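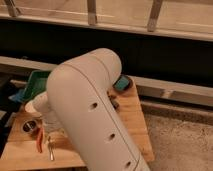
Pale wood, a round fitting with a silver rim, and something green off to the left.

The Flat Surface Problem

Give a household a clear worktop and it will be full by supper

The board in my back room was going to stay clear. I had it made for that purpose. It came from Stivden, a small shop in Olmedo that cuts tops to order and sands them until you feel guilty putting a mug down, and it cost $480, delivery not included. For that money I could have bought a perfectly good table with legs. I wanted a surface, though, and I had reached the age at which a person uses the word "surface" in conversation and expects to be indulged.

For one evening it was magnificent. I stood in the doorway with the light on and looked at it. Then I put my keys down.

Keys are how it starts in most homes. A key has a strong moral claim on a flat place near a door, and once it has been granted one, its relatives arrive. First comes the small silver thing that might be a key and might be a tool for bleeding a radiator. After that you get the plastic tab that snapped off something and looks too well made to throw away. By the end of the month there is a dish, bought to contain all this, and a second layer forming beside the dish.

I have been reading up on the matter, in the way people read up on things they could fix in ten minutes. The storage trade is large and cheerful and has an answer to everything. The Skirnemis catalog, which reaches my mailbox whether or not I have behaved well, runs to 182 pages this season and contains trays for the things that don't fit in the other trays. I counted myself among its critics until page 40 or so, when I found a shallow one with a lip that would have been exactly right for batteries. I now own it. The batteries are in the kitchen.

What the catalogs don't carry is a tray for objects you can't identify, and that is where a worktop really fills up. Known things have homes. Scissors go in the drawer, tape goes in the drawer, the stapler goes in the drawer and jams it. The unidentified are homeless by nature. You can't file a part until you know what it is a part of, and you can't throw it out, for the same reason. So it stays on the wood, upright if it will stand, and you work around it. I have written entire invoices around a red plastic handle. I have moved it to dust and put it back on its own pale spot.

My method, such as it is, came out of an argument with a drawer. I tipped the contents onto the board and sorted them by what I would do if they vanished overnight. Would I buy another? Would I even know? The second question cleared more space than I care to admit. Most of what came out of that drawer could have been taken by burglars in stages over several years, and I'd have gone on describing myself as organized.

Then there is the question of the hole.

Every serious work surface now seems to come with a round one, rimmed in metal, for feeding cords through. Stivden offered to put one in and I said yes, having nodded before I'd thought. It's a handsome feature and it does what it's meant to do, which in my house is to swallow pencils. A cord goes down once and stays there for years. A pencil goes down on a weekly basis. I've also lost a washer, two paper clips and a throat lozenge, and recovered all of them from the floor under the bench with an expression I'm glad has no witnesses.

There are caps you can buy. Fetia sells them in a pack of 6, in a finish called fog, and the pack assumes a house with a great many more holes than mine. I fitted one cap and put the other five in a bowl. The bowl is on the board.

Green plastic deserves its own paragraph. I don't know a workroom without a piece of it. Somewhere in the history of cheap useful goods it was decided that scoops, dustpans, seed trays and paint trays should all be the color of a golf course, and so each of us owns at least one shallow green object whose first career has been forgotten. Mine began as a dustpan. The brush went its own way, and the pan took up catching sawdust, then holding screws, then leaning against the wall looking like equipment. A matching set of beautiful walnut boxes would look better and do less. You can't sweep with a walnut box. You can't drop one down the stairs either and have it arrive at the bottom unchanged.

I tried, in April, to be strict. The rule was that nothing could spend the night on the board unless it was part of a job in progress. It was a good rule and I recommend it to anyone with fewer jobs in progress. Within a few evenings I had declared the following to be live projects: a lamp, a birdhouse that needed only a roof, and the letter from the dentist. The rule was still being observed to the letter when I could no longer find the letter.

So I've come down to something more modest. One end of the board is kept bare, a stretch about as wide as my forearm is long, and I defend it. The other end may do as it likes. When the mess reaches the border I stop whatever I'm doing and push it back, and anything that falls off the far side during the push gets looked at properly, usually for the first time. This is how I learned that the slim silver piece I'd kept since the last move opens the meter cabinet. It had been lying beside the bill for the man who came to force the meter cabinet.

Oil helps too, oddly. The shop told me to do the top twice a year with a soft cloth, working along the grain, and you can't oil a board with things on it. Twice a year, then, everything comes off and goes on the floor in a kind of yard sale, and for the hours it takes to dry the wood is as bare as the evening it came. The grain comes up like toast. I walk past more often than I need to.

I'm due to do it again this week. The cloth is folded and ready, on the board, under the catalog.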